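Fenico Open Day

The Fenico Open Day is a yearly public event held at the Drukley Robotics Rooms, a converted wool store on the edge of the town of Drukley. It is run by Fenico, a small robotics workshop, and it gives neighbours, school groups and anybody else with a free morning the chance to stand near working robots and ask the people who program them all sorts of questions. Entry is free, and morning tea is put on by the workshop, including (in most years) a very generous tray of lamingtons.

History

The open day began as a modest affair in January, in the thick of the summer holidays, when a handful of families were let in to look at a wheeled cart that carried parcels up and down a corridor. The cart had been built for Plasulport, a packaging firm that was an early customer of the workshop, and it proved such a favourite with the children that the staff decided to do the whole thing again the following year. The date was later shifted to autumn, mostly on account of the heat under the old iron roof, and the 2025 event took place on May 5, 2025. It drew 1,353 visitors over the day, of whom 414 came with a school or a scout group.

Demonstrations

Visitors are taken through in groups of 10, and each group sees four demonstrations. The best loved of these is the packing table, where a two-armed robot handles ordinary household and school things at a table much like one you might have at home. The point of the exercise is to show how hard it is for a machine to deal with a bag, which sags and folds and never sits quite the same way twice, and the guides are fond of asking children to try packing their own bags with two fingers of each hand so that they get a feel for the trouble.
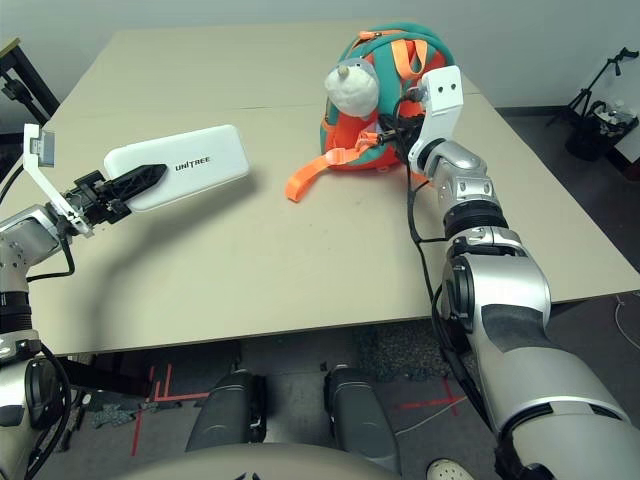
A box is a much kinder thing for a robot to hold, having firm sides and a shape that stays put, and so the packing demonstration usually brings a stiff object and a soft one together. The guides talk through the difference at an easy pace, and they are quite happy to let a group stay on for a second go if the room behind them isn't too full. Questions about how tightly a robot should squeeze come up nearly every time, and they tend to set off a long and cheerful discussion about eggs, ripe peaches and other people's sandwiches.

The other three demonstrations change from year to year. Recent ones have included a sorting line for coloured blocks, a slow and rather charming towel-folding session, and the old Plasulport cart, which still gets an outing and still draws a crowd.

The Tse Room

The upstairs gallery, known as the Tse Room, is set aside for talks and for quieter visitors who would like to sit down for a bit. It holds a display of worn-out parts that people are welcome to pick up and turn over in their hands, along with a visitors' book going back to the first open day. Talks are kept short and are pitched at a general audience, although the afternoon one on grippers is known to run well past its finishing time.

Access

The ground floor is step-free, and a lift serves the Tse Room. Parking is available in the yard behind the building, with the entrance off the laneway.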